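Caja metálica Tavetti, la grande: mi opinión después de usarla mucho

Publicado el 24/09/2021

Os debía esta reseña desde que enseñé el cajón gris y me preguntasteis de dónde había salido. Pues de la tienda online de Tavetti, en el apartado de taller, que es donde acabo comprando casi todo lo que luego meto en casa (el apartado de hogar me parece carísimo y encima lo tienen todo en beige).

Yo venía de dos cajas de plástico de Jiler, de esas apilables con tapa. La primera se rajó por una esquina y la segunda se abombó en cuanto le puse peso, así que decidí gastarme un poco más. Esta me costó 22 euros más 9 de envío, y lo del envío me dolió, no os voy a mentir, pero cuando apareció el repartidor resoplando con el paquete lo entendí todo. Pesa. Pesa mucho. Si la queréis para ir de una habitación a otra con ella a cuestas, pensadlo dos veces.

Lo que más me gusta es que va abierta por arriba. Ya sé que una tapa evita el polvo y tal, pero en mi casa una caja con tapa es una caja a la que no vuelve nada: las cosas se quedan encima de la tapa y ahí se mueren. En esta, según paso, voy echando lo que encuentro por medio, y cuando me pongo a ordenar la subo a la mesa y reparto. ¡Me ha cambiado las tardes de recoger!

También es muy ancha, y eso se agradece un montón con los trastos pequeños. En las de plástico, que eran estrechas y hondas, lo que buscaba estaba siempre en el fondo, debajo de todo lo demás. Aquí se queda todo en una capa y se ve de un vistazo.

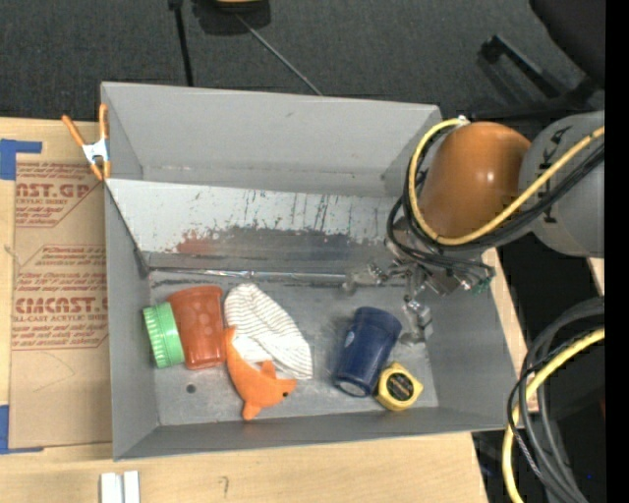

Con un bote de tapa verde, una cosa de punto a rayas, el delfín naranja, una taza azul y el metro amarillo todavía sobra sitio, y ese viene a ser el nivel de mezcla que manejamos por aquí – juguetes, cocina y herramientas, todo revuelto hasta que alguien se anima a repartirlo.

Lo malo: se marca. El fondo tiene ya sus rozaduras y una de las paredes está fatal, con rayas oscuras, una mancha rojiza y otra tirando a azul. A mí me da igual porque la quiero para trabajar, pero si sois de los que sufren con estas cosas, mirad antes la de Gorevitz, que es más mona (y bastante más cara). Lo otro es el ruido. Soltar una taza dentro suena a campanazo, así que a la hora de la siesta, con cuidadito – o le ponéis un paño en el fondo.

Nota: un 9. Le quito un punto por el envío y por el escándalo que arma. La volvería a comprar, y de hecho ya le tengo echado el ojo a la pequeña para los cables.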